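Gareck Open Day Handheld Gripper Recordings

README

Last revised April 4, 2019

Summary

This release contains the recordings made at the Gareck open day, where visitors used a handheld gripper to move small items on a tabletop. The recordings were made at two stations over the course of the visit. Each recording holds video from the gripper's own camera, the finger opening signal, and a short plain text note written by the station operator.

The data was gathered during a public demonstration. It is therefore less regular than data from our lab sessions. Visitors were shown the motion once and then left to try it at their own pace. Some of them paused to ask questions with the tool in hand, and those pauses have been kept.

Maintainer: Manouchehr Kermani
Station setup and operator notes: Fabrice Tessier

Layout of the release

recordings/ One folder per recording, named by station and running number.
notes/ Operator notes, one text file per recording, same name as the folder.
calibration/ Camera intrinsics and finger opening calibration for each station.
splits/ Lists of recording names for training and testing.
CHANGES Revision history.

Inside each recording folder:

video.mp4 Wrist view, color, no audio track.
opening.csv Time in seconds, raw sensor value, opening in millimeters.
meta.json Station name, tool name, task name, calibration file used.

Stations

The first station, Skandik, was set up near the entrance and ran the free play task. The second, Hinia, ran the placing task. The station names appear in every meta.json and should be used to pick the calibration file. Do not mix them. The two tools were assembled from the same drawings, but the opening sensors have different zero points and the cameras were focused separately.

Tasks

free_play: The visitor handles whatever is on the table in any order. There is no goal state. Recordings last up to 20 minutes, with most of the activity in the early part. Long stretches may contain no contact at all.

place: The visitor picks up an item and sets it down at a spot the operator points to by voice. The spoken instruction is not recorded, but the operator note gives the item and the intended spot. If the visitor chose a different spot, the note says so on a separate line starting with "actual".

No item list is included for free_play. Items were swapped during the day and the swaps were not logged.

Procedure

1. The operator checks that the tool is closed and starts the recording from the laptop.
2. The visitor takes the tool from the stand and opens it fully one time.
3. The visitor carries out the task.
4. The visitor returns the tool to the stand.
5. The operator stops the recording and writes the note.

Step 2 gives a reference for the fully open position. It was skipped in several Skandik recordings when the queue was long. For those, opening_ref in meta.json is null and the value from the calibration folder has to be used.

Opening signal

The signal is logged by the Yazdani board on the tool and carries its own clock. Video and signal were aligned afterward using the full opening in step 2. Where that step is missing, the alignment was done by hand at the first clear finger motion and is marked "manual" in meta.json. Manual alignment is good enough for segmenting a recording into open and closed periods. It should not be used for contact timing.

A finger opening value does not indicate a grasp. Visitors often closed the tool on nothing to feel the trigger, and often held it wide open over the table while listening to the operator. Users who need grasp labels should combine the opening value with the video. 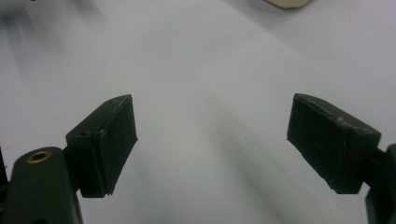
Segments with open fingers and no item between them are kept in both splits. Filtering them out changes the balance of the free_play recordings considerably, so any result reported on a filtered set should state the rule that was used.

Known issues

The lighting differed between the stations and changed through the day. Shadows move across the work surface in many recordings, including shadows from people outside the camera view. Exposure was left on automatic, and large shadows can shift the brightness of the whole picture.

Items near the border of the view may be only partly visible for long periods. No boxes or masks are supplied for them.

Operator notes vary in length. Early ones are full sentences, later ones are a few words. Spelling has been left alone.

The Hinia calibration file was replaced in the January revision. Older copies of this release give millimeter values with the wrong offset. The raw sensor column was correct in all revisions, and the conversion can be rerun from it.

Privacy

Visitors signed a consent form before taking the tool. Recordings in which a face or name badge was readable were removed before release. Reports of anything missed in that check should go to the maintainer with the recording name and time.

Use

The recordings may be used for research and teaching. Redistribution of single recordings is allowed if meta.json and the matching note stay with them. Please quote the revision listed in CHANGES when reporting results.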